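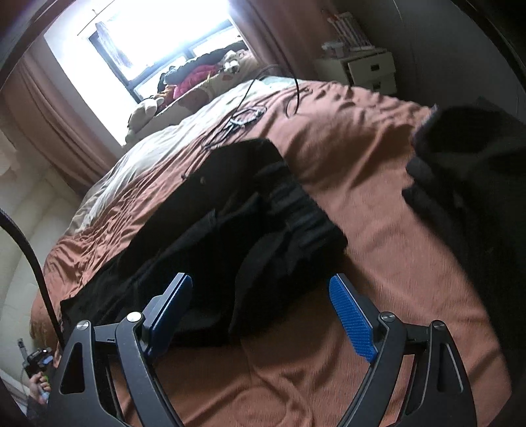

The bed, unmade.

August 27, 2020

Somebody stole my car and then brought it back, and I have spent the week trying to get anyone in law enforcement to find this interesting.

The facts, for those who like facts. I parked on Toivonen Street at night, went to bed, and came out in the morning to a rectangle of dry pavement with leaves around it. I walked up and down the block a couple of times, the way you check the same pocket over and over for your keys. Then I called the non-emergency line and waited 11 minutes while a recording told me that if this was an emergency I should hang up.

The officer who took the report was named Costel Ionescu and he was perfectly nice. He asked if I could have parked it somewhere else. He asked if it had been repossessed. He asked if anyone in my family had a key, and I said my brother-in-law Angus Whitcombe, who lives two time zones away and won't even drive his own car in the rain. He wrote that down. I hope Angus is now a person of interest. It would do him good.

I got a case number ending in 732 and a sheet of paper about victim services, with a phone number that belongs to a dentist.

Two mornings later the car was back. Same side of the street, four doors down, much better parked than I had left it. The steering column was fine. The registration was in the glove box. The gas tank, which I had left close to empty like an adult, was half full. There was a receipt from Cirnix Tire on the passenger seat for one patch, paid in cash. I don't know what you call a person who takes your car and fixes the slow leak in the back left, but I had been meaning to get to that tire since December.

So I called again. This is where the system came apart a little. A stolen car that comes home has to be un-stolen, and until it is, you're driving a stolen car. I know this because Nermin Kahraman from across the street told me her cousin got pulled out of his own pickup at a red light with his hands on the hood, three weeks after he got it back. I asked the woman on the phone if that could happen to me and she said "not usually."

They said an officer had to come look at it in person, sometime between eight and four. I could not move the car, and ideally I would not touch it.

Sleep has been a problem, I'll admit. I'm at the front of the house and every engine that slows down on Toivonen now gets me up on one elbow, listening. By four in the morning I've usually quit pretending and I just lie there composing statements to the police. My fleece blanket takes the worst of it. It's the rust-brown one, all ripples and creases, with the round black emblem stitched on it that I have had plenty of time to study in the dark.

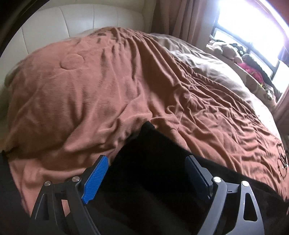
The officer who finally came was a different one, Heikki Pelkonen, and he looked at my car for as long as you'd look at a menu in a place where you always get the same thing. No fingerprints. I asked. He said they don't really dust for a recovered vehicle with no damage, and besides, I'd opened the door. I had, to get the receipt. I offered him the receipt. He took a picture of it with his phone and gave it back. Then he told me to go in and get some rest, and I did go in, and I lay down under the rust-colored heap I'd left on the bed and stared at the creases running off toward the corner until my phone rang. It was the insurance company, wanting to know if I still planned to claim.

I had a claim in for $3000, which is what they think the car is worth. I think they're being generous, and whoever took it could have had it for less if they'd knocked.

Kauko Niskanen, who runs our block's email list as if it were a wire service, has sent out two bulletins. The first said STOLEN VEHICLE TOIVONEN ST. The second said UPDATE: VEHICLE. That was the subject line and also the entire message. Three people replied all to ask what kind of vehicle. One replied all to sell a crib.

I'm told the record gets cleared in one to five business days. Until then I'm walking to work. The tire is holding up great.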